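Kultorora Shared Workshop
Speaker notes: The window arm, from simulation to bench
Speaker: Aniela Wieczorek
Members' evening, 11 September 2019

Slide 1 – Title

Good evening, and welcome on behalf of the workshop. Thank the members for coming and the Grestent building trust for the use of the upper room. State the length of the talk, and ask that questions be held until the end, apart from points of safety, which may be raised at any time.

Slide 2 – Purpose of the build

The project was approved in January. Its aim is a small arm, built on our own benches from parts that members can make or buy, which can take hold of a window handle and open or close a single casement. The upper windows in the main hall are beyond the reach of several members, and the pole at present in use has damaged two of the catches.

The arm is known as Leltivmont in the workshop records. The control software is kept separately under the name Sầm. Members looking for files on the shared drive should search under both names, as the drawings and the code are not in the same folder.

Slide 3 – What has been built

The base, the shoulder and the elbow are complete and may be seen on bench 4. The wrist is assembled but has no cover. The gripper has been printed in parts and awaits its second set of fingers; the first set was too short for the thickness of the handle.

Spending to date stands at £1,099. The larger part of this went on motors. Receipts are in the project folder and any member may inspect them.

(Pause here. Pass round the short finger. Please ask for it back.)

Slide 4 – Why we work in simulation first

A motor which drives a gripper into a pane of glass does so at a cost to the workshop. For this reason every new movement is tried in a computer model before it is tried on the bench. The model contains the gripper, a wall and a window. It is a plain model and was never intended to look like our hall.

The view used for most of this work is taken from behind the gripper, looking out past the fingers. It is an awkward view at first. Members who have driven the arm from the side should allow themselves some time to become used to it.
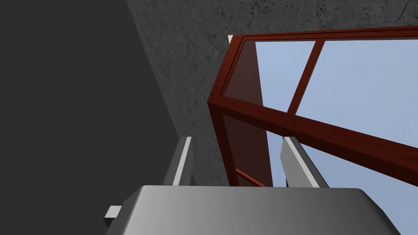 Slide 5 – Simulated view along the gripper towards the window frame, fingers open.

Allow the audience a moment with the slide. Draw attention to the gap between the two fingers. Nothing is held at this point. The red-brown frame is seen at a steep angle, and the purpose of showing it in this way is to make clear how little of a window the arm may have to work from. The pale blue is the sky of the model.

The colours deserve a word. The frame is a dark wood against grey concrete and a light sky, and the contrast is strong. Our own frames are painted white, on a white wall. The audience should not suppose that software which finds the edge of this frame will find the edge of ours without further work.

Slide 6 – Results in the model

We have recorded 114 trial approaches in simulation. The commonest fault was an approach made at too flat an angle, so that one finger met the frame before the other had passed the handle. A slower approach gave some improvement. A change to the resting position of the wrist gave more, and that change has now been carried over to the bench.

Four faults remain open. They are listed on the sheet by the door – please take one. The second on the list, a small shake in the wrist when the arm stops, is the one for which help is most needed. A member with experience of tuning motors would be very welcome.

Slide 7 – Next steps

The new fingers are to be printed with a softer pad on the inner face. After that, the arm will be tried against a spare casement clamped to the bench, with the glass removed. No trial will be made on the hall windows until the spare casement has been opened and closed without fault over seven sessions, each supervised by a member who has completed the power tools induction.

The model itself also needs attention. We wish to add a white frame and a handle of the correct shape. The handle has been measured, and the drawing is on the drive in the Leltivmont folder.

Slide 8 – Safety on the bench

Read this slide aloud in full.

The arm is not to be powered by one person working alone. The stop button must be within reach of the second person. Long hair and loose sleeves are to be tied back. The arm is to be left unplugged, with the wrist lowered onto its rest.

Slide 9 – Questions

Invite questions. If asked about rain sensors, reply that these fall outside the present project – a separate proposal may be put to the workshop in the usual way. If asked about lending the arm to other groups, reply that no decision has been taken.

Close by repeating the bench number and the name of the shared folder. Collect the printed finger.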